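Plestel Forum > Desktop Repair > Changing the CPU in an old office tower

pendo_koech
8 January 2019
Hello all. I have an old Dell tower from the office and I want to change the processor. I laid the case on its side and took off the panel. The lever of the socket is stiff and I am afraid to push too hard. 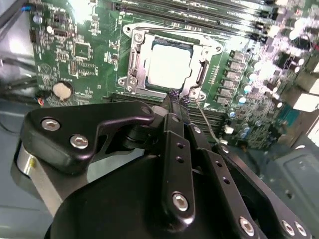 I bought a used chip from Praven for 34 dollars, and the seller says it fits the same socket. Must I take out the drive cage first, or can I leave it?

wimell149
Leave the cage. It is not in your way. On mine I only moved the power cables to the side, and the expansion card stayed in too.
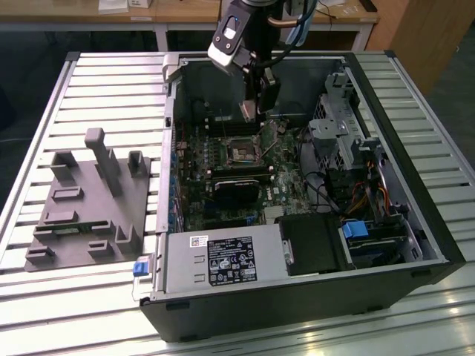 Tower on its side, socket empty, cables by the drive cage.

Biwott
I do not agree with wimell149. Take the card out. My screwdriver slipped once and scratched the card, and I paid 153 dollars for another one. It is one screw and one latch.

wimell149
You need no screwdriver near the card if you only open the lever. I have done this on 6 machines.

pendo_koech
Thank you both. I will keep the card in and go slowly. One more thing, the old paste is very hard. Is it fine to scrape it with a plastic card?
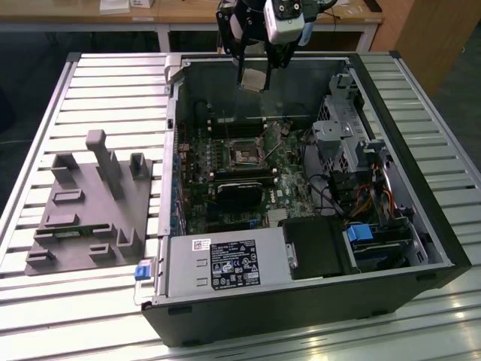
Mwanaisha Bakilana
Please do not scrape when the chip is in the socket. Small crumbs fall between the contacts and then you have a big problem. Use alcohol and a coffee filter, and wait some minutes before you wipe.

Biwott
Agree with this. And hold the chip only by the sides. The contacts in the socket are very thin, and when one is bent, it is hard work to make it straight again.
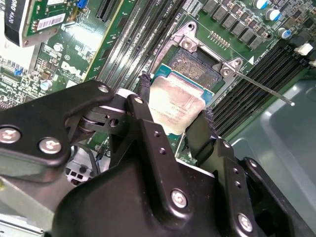
How do I know which way the chip goes in?
Look for the small triangle on one corner of the chip and match it with the mark on the socket. Check also the two notches on the sides. It must drop in by its own weight, without pressing.

pendo_koech
Clear, thanks. I have ordered new paste and will write again when it comes.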